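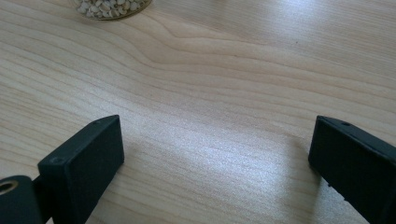 **Handout 4: Can machines do the chores yet?**
Course notes, H. Buschmann, 3rd November

Last time we looked at welding and palletising, where the parts arrive in the same place every time. Kitchens and small workshops are harder.

### A jar of beans

Take a glass jar of small white beans on a bare wooden table, and a gripper with two fingers. The job is to pick up the jar and move it to a shelf. Points to note:

- Clear glass is difficult for depth sensors. Many see the table through it, or nothing at all.
- Glare on a pale surface can hide an edge.
- Beans shift when a jar is tilted, so the weight moves during the lift.
- Two flat fingers touch a round jar along two narrow lines. Soft pads help a little.

Opening the jar is a separate job and needs a second arm or a clamp. Pouring is harder again - the arm has to know when to stop.

### Results from the October lab

The Stivari arm was given 50 lifts with a plain tin and 50 with a glass jar of the same width. It was reliable with the tin. With glass it often closed too early, and one group had to slow it down by hand. The Pelley workshop trial (reader, section 3) reports the same problem with clear bottles.

### Where we stand

Fixed jobs on a shop floor: yes, for years. Mixed bins: partly. Clearing a kitchen table without help: not at a price a household would pay.

### Before the next class

Read the Diekmann chapter on grasping. Write up to 600 words on one chore you do at home, listing each point where a machine would need to feel as well as see. Hand in on paper - Henrike Buschmann's tray, ground floor.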